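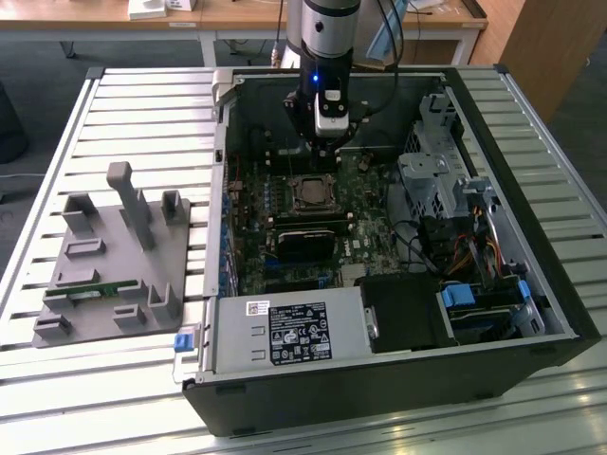

Section 3. Setting up the memory module task

Can a robot arm do bench work yet? Swapping parts in a desktop computer is one of our favorite ways to find out, and the Simach task pack lets you try it on your own table. It's a real shop chore with tight fits and lots of things to bump into! Start with the tower on its side, open side up, and the fixture plate on the table to its left. The memory module lies flat in a slot of the plate, where the fingers can get at it from above.

Before you start

Caution: Disconnect the tower from wall power. Keep hands out of the case whenever the arm is enabled.

1. Remove the side panel and store it away from the table.
2. Set the tower down so it doesn't rock.
3. Tuck stray cables clear of the motherboard. Power wires near the drive cage are the usual trouble spot.
4. Place the module in the fixture by hand, holding it by the edges.
5. In the Simach menu, choose Teach and set the speed to 3.
6. Jog the gripper down over the case and save a point well above the board.
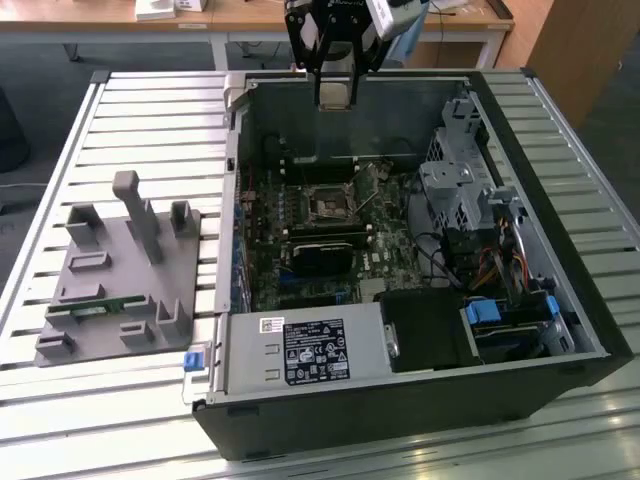
Figure 3-2. Gripper fingers lowered into the open tower, fixture plate at left.

7. Save a second point over the fixture, then run the path between the two with the fingers empty.
8. Repeat the empty run 40 times. If the arm stops on a force alarm, go back to step 6.

Note: Don't skip the empty runs. They're dull, but the first good one is a real treat to watch.

Checking the wrist view
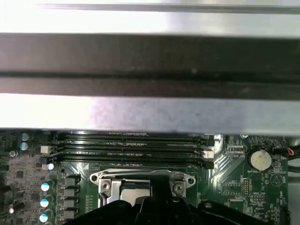 Lining up the wrist camera takes patience, and it pays off more than any other step in this section. Move slowly until you can see the memory slots along their full length. On this board there are four, lying parallel above the CPU socket, and the BATTERY1 label off to the right makes a handy landmark. The gripper will block part of your view, so judge position from the slots.

9. Adjust the lights until glare on bare metal no longer hides the board.
10. Save the view as your reference image.

Caution: Never let the fingers rest on the CPU socket.

What to expect

Picking up the module comes along quickly. Seating it is still hard for a machine, and a person at the bench will beat it easily today. We think that makes it a great task to work on! Log every try, good or bad, and plan on 200 before you compare settings. Continue with Section 4, Force limits.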